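4.2 Submission and sorting of the verse entries

Figure 1 gives a view of a metal bin.

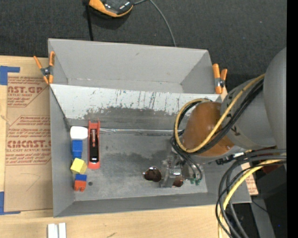
Figure 1. Gray metal bin with a slanted divider, on a wooden tabletop.

The Voniditz competition asked readers for a comic poem on a public works project. Entries could run to 15 lines at most, and each reader could send no more than 2. The contest opened in January and drew 2,166 poems, of which almost 80 came in after the deadline and were left out of the counts given in this section.

We coded each poem for meter, rhyme scheme and target. Rhymed couplets were the most common form, followed by the limerick. Free verse was rare, and most of it came from readers who also sent a rhymed piece. Parodies of well-known poems were coded under the form of the original, even where the lines scanned badly.

The target was harder to settle. Many poems on the Mendport tunnel began with noise or cost and then turned to the people who had approved it. Two coders read these separately and assigned the target named in the closing lines. Where they disagreed, the poem was marked as mixed.

The judges' shortlist differed from the full set in one respect. It held more poems written in the voice of a passenger or a resident, and fewer that addressed the planners directly. Boersma, the magazine that ran the contest, printed the winners without notes, so the reasons for this preference have to be inferred from the poems themselves. Section 4.3 compares the printed versions with the texts as submitted.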